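Is the Mitik kitchen scene pack worth it for a home sim setup?

Posted in Simulation & Software by Istdale_Tinkerer, Nov 28, 2019

Hi all, hoping someone here has used the Mitik kitchen pack and can tell me if I'm about to waste my money.

Bit of background. I've been teaching myself manipulation in simulation since March, mostly blocks on a plain grey table, and I'm bored of blocks. I don't own a real arm and I'm not going to (have you seen the prices!) so everything I do lives on my desktop. Mitik sell a ready-made pack with worktops, crockery, food and cutlery, plus a scatter tool that drops things on the counter in a different arrangement each time. You load your own arm model and off you go. The listing says 500 objects, and the hobby licence is 46 pounds, which I can stretch to if it saves me the modelling. I've got the trial version running, and this is the sort of thing I get out of it with a Franka arm loaded in. The job I've set myself is picking up a knife.
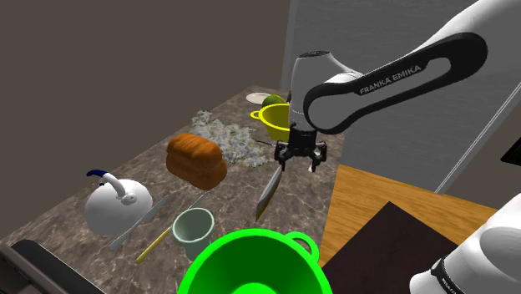
Londari is what I'd look at before paying anybody, says gearbox_gran, because their free set has most of the same kinds of object and the collision shapes are better. That was the first reply I got when I asked this on the chat channel, and it threw me a bit, as I'd more or less decided on Mitik. So I'm asking properly over here where people have room to explain!

What I want to know is whether the full version behaves any better than the trial for thin objects. At the moment my fingers close, the knife shoots off sideways, and I have to reset. Bowls are fine. Anything chunky is fine. It's the flat stuff that drives me mad. Is that the pack, or my settings, or the physics engine just being what it is? I'd also like to know if the scatter tool lets you fix some items and move others, as I can't find it in the trial menus.

Thanks in advance – and sorry if this has been covered, I did search.

mottram_mick
I've had the paid version for a while and I'd say yes, buy it, but with your eyes open.

The knife thing is mostly your settings. Thin objects are a pain in every simulator I've used. Halve your time step, turn the friction up on the finger pads (leave the worktop alone) and close the gripper slowly. I bet you've got it snapping shut at full speed, everyone does to start with. Also check where you're going in. If one finger touches well before the other it'll shove the handle instead of gripping it, and from there it's off like a bar of wet soap.

The paid pack does help a little, as some of the cutlery gets a proper collision shape where the trial makes do with a plain box. Only some of it, mind. I went through and redid 5 of them myself, and that was a whole evening gone.

On the scatter tool: yes, you can pin things. Right click the item, choose Hold, and it stays put while the rest gets shuffled. It's missing from the trial menu, which is a daft decision on Mitik's part as it's the best bit of the whole thing. I pin the big items and let the small ones land where they like. I ran 1,269 arrangements over one weekend that way and only had to bin a handful where something had ended up inside something else.

My one real grumble is the materials. The stone worktops look lovely, but they're heavy on the graphics card, and if you're training from camera pictures you'll notice it. There's a low detail switch in the preferences. Use it until your grasps work, then turn the pretty stuff back on.

Support have answered me twice, both times politely, once usefully.

pudding_lane
just get the free one

gearbox_gran
I should explain myself since I've been quoted! I wasn't saying Mitik is bad. My point was that if thin objects are your main interest, the Londari set is stronger there, and it costs nothing to find out. Download it, put one knife on a bare table with your arm, and try the same grasp with the same settings. If it still flies off, then Mick's right and it's your time step, and you've lost half an hour.

Where Londari falls down is everything else. There's no scatter tool at all, so you place each item by hand or write your own script. The food is pretty ugly too, and the scale is off on some of the crockery (I had a mug you could have bathed a cat in). For a full, cluttered kitchen I'd pay for Mitik as well.

One thing to check before you hand over the money is the licence. When I looked, the hobby one covered a single machine, and moving it to a new computer meant emailing them. Fine if you've only got the desktop, annoying if you swap about like I do.

Istdale_Tinkerer
Halved the time step and slowed the gripper down, and it's holding on to the knife most of the time now – thank you both! Going to try the Londari one on a bare table tonight before I decide.

Contact the moderators | Copyright 2019, posts remain the property of their authors | Back to top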